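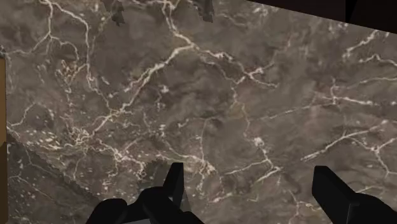
NOTES, benchtop talk (kitchen reno night, 17 min slot, leave 2 for questions)

**Open**
- Thanks for coming, fire exits, tea at the back after
- Hands up who's picked a benchtop colour off a phone screen. Hands up who regretted it
- My bias up front: I sell stone. Will still talk some of you out of it

**Names are a mess**
- "Marble" in a showroom can mean marble, dolomite, quartzite, porcelain with a print on it. Ask which. Get it written on the quote
- Dolomite vs marble: looks close, a bit harder, still etches
- Quartzite: proper hard, but soft marble gets sold as it all the time. Lemon juice on an offcut overnight, dull spot = not quartzite
- Engineered: rules have changed, don't get drawn into it, send them to the regulator's page

**Veins**
- Go and see the actual slab. Not the sample. Sample is the size of a bikkie
- Busy veining + small kitchen = joins show. Ask for the cutting layout before anyone touches a saw
- Dark grounds with pale veins: forgiving for crumbs, awful for limescale round the tap
- Tell the Bremasance job here. Slab got turned end for end at the factory, vein ran off the wrong side of the sink. Client liked it better, I didnt sleep for a week

**Finish**
- Polished / honed / leathered. Pass the offcuts round NOW or I'll forget
- Polished shows etching most. Honed shows greasy hands
- Sealing isn't armour!! Buys you time to grab a cloth, that's it

**Money**
- Cutouts, edges, the sink. That's where quotes blow out
- Neltier quote vs Ljungberg quote, same kitchen, $500 apart, all of it in the drainer grooves (slide 3)
- Stairs cost extra. Measure your hallway

**Care**
- pH neutral soap, warm water. No vinegar, no cream cleanser
- Trivets. Yes even on granite
- Oil stain: bicarb paste, cling wrap, leave it, repeat

**If time**
- Serus offcuts bin, good for vanities and pastry slabs, open til October
- Skip the quarry slides if runnign over

Questions. Get the offcuts back before tea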